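Bench arm tips, part two: mounting, reach and a tidy cable

I've been building up a little arm in the back half of our shared workshop for a good while now, and these are the bits I wish I'd had written on a card by the kettle. Most of it goes for a garage or a spare room too.
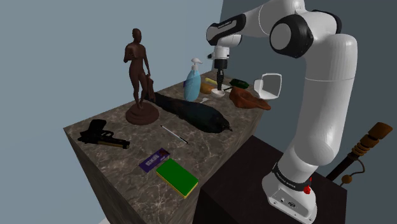
Lleucu Rees wrote in after part one: "You went straight to the software and skipped the stand! Mine walked itself along the bench every time it swung round quickly. Please do the stand first." Fair enough, Lleucu, stand first.

Put the arm on its own stand, beside the worktop and a touch lower. I had mine bolted to the bench to begin with, and every time Tuncay Erdem sawed anything at the far end my pick positions went for a wander. With a separate stand the bench can shake all it likes. Mine is made from an old sideboard carcass (good heavy wood, ugly doors, doors now gone) and I put a paving slab in the bottom. Bolt right through the top with wide washers underneath. Wood screws will hold for a week and then they won't.

Keep the stop button on the side you stand on. I know it sounds daft, but I had to lean across the arm to reach my first one. Try it with your eyes shut before you switch on.

Work the layout out in the simulator before you drill. I did mine back in April, and it saved me a ruined bench top. Put the table in at its proper height, dot all sorts of things about on it, tall ones and flat ones, and send the gripper to the far end. You'll soon find out which places it can reach pointing straight down and which ones make the elbow stick out where your head would be. Anything tall is worth having in there, as the forearm has to come across over the top of it, and that's the move I always got wrong. I now make the arm go up, then across, then down, with no diagonal short cuts, even though it's slower and Tuncay sighs at me.

Flat things are the pests. A pen lying on a table is far harder to pick up than a bowl, which you can at least take by the rim. With thin fingers, come down square across the pen and stop 2 mm off the surface before you close. Any lower and you'll scrape the table, and on stone that's your fingertips gone. I glue slips of inner tube to mine and change them when they go shiny.

Sponges! Do use a sponge as your first real thing to grab. A washing-up one from the kitchen is perfect, it squashes before anything breaks, and you can see from the dent whether you're gripping too hard. I must have done 1000 goes with the same one before I trusted it with crockery.

For the cable, leave a generous loop at the elbow and tie it loosely. Hook and loop tape, please, no zip ties. I used Grendent tape from the market, the wide sort, and cut it into strips with kitchen scissors. Swing the arm to both ends of its travel by hand with the power off and watch the loop the whole way. If it goes tight anywhere, start again.

Dust gets into everything if you share the room with woodworkers. An old pillowcase over the wrist at night does the job. Take it off before you power up (I've got a pillowcase with a hole in it now).

Write your settings on paper as well. Table height, safe height, grip force, slowest speed. Mine are on masking tape stuck inside the stand, and when the laptop died I was going again in roughly an hour.

Next time I'll do grippers made from salad tongs. Hafþór Egilsson has asked for the hinge measurements, so I'll get the calipers out and put those in as well.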